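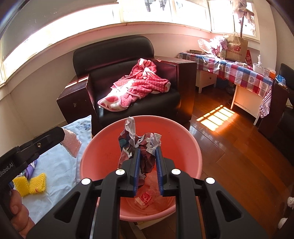 Waste Sorting – Packaging and Paper in the Pink Basin

Ticket status: Closed
Site: Jilolstead, ground floor workroom
Reported by: Lise Gosselin
Assigned to: Szabolcs Juhász
Opened: Dec 11, 2024

Summary of request

The reporter states that mixed waste is being placed in the salmon-pink plastic basin and that the contents cannot be sent to paper recycling in that condition. On inspection the basin contained a small white packet with red printing and a sheet of clear crinkled plastic. A crumpled sheet of printed paper was also to be dealt with. The reporter asks which of these items are accepted and whether the basin should be replaced.

Entry 1 – Szabolcs Juhász

Request received and accepted. The basin was set out in June as a temporary collection point for the workroom. It has no label and no liner. The written instructions at the sink refer to "the paper tub" and do not mention a color, which may explain the confusion.

The reporter was asked to leave the contents as found until the items had been checked against the Pradby collection list.

Entry 2 – Szabolcs Juhász

Items checked against the list:

Printed paper, crumpled. Accepted if clean and dry. Colored printing on one side is not a reason for rejection. Sheets should be flattened before they go into the paper sack, as crumpled sheets fill it too quickly.
Clear crinkled plastic. Not accepted with paper. General waste at this site.
Small printed packet. To be opened and emptied, if anything remains inside, and then placed in general waste. Packets of this size are not separated by material.
Sponge-like pieces, including the pale pink one with the scalloped edge. Not accepted in either recycling stream. If still usable, return to the supply shelf; otherwise general waste.

Entry 3 – Lise Gosselin

Thank you for the list. Please confirm whether torn paper is treated differently. Staff were told last year that torn edges are a problem, and several people have been putting torn sheets in general waste for that reason.

Entry 4 – Szabolcs Juhász

Torn paper is accepted. The earlier instruction concerned shredded paper, which must be bagged separately. The wording at the sink will be corrected.

Entry 5 – Harpreet Lapointe, Facilities

The request to replace the basin is declined. It is suitable for the purpose and its smooth rim makes it easy to wipe down. Facilities will supply 2 adhesive labels reading PAPER ONLY and a pack of 30 liners under the Adari supply order. A separate container for plastic and packets will be placed next to the basin.

The basin is to remain on its wooden support. It should not be moved to the floor, where it obstructs the cleaning route.

Entry 6 – Lise Gosselin

Labels and liners received. Contents sorted according to Entry 2. Revised wording is posted at the sink. One question remains from Sylvie Simard – should glossy sheets be kept apart from plain ones?

Entry 7 – Szabolcs Juhász

No separation is required. Sheets with a plastic coating should go to general waste.

Resolution: guidance issued, labels supplied, basin retained. Closed with the agreement of the reporter. Further requests about this collection point should be opened as a new ticket and addressed to Facilities.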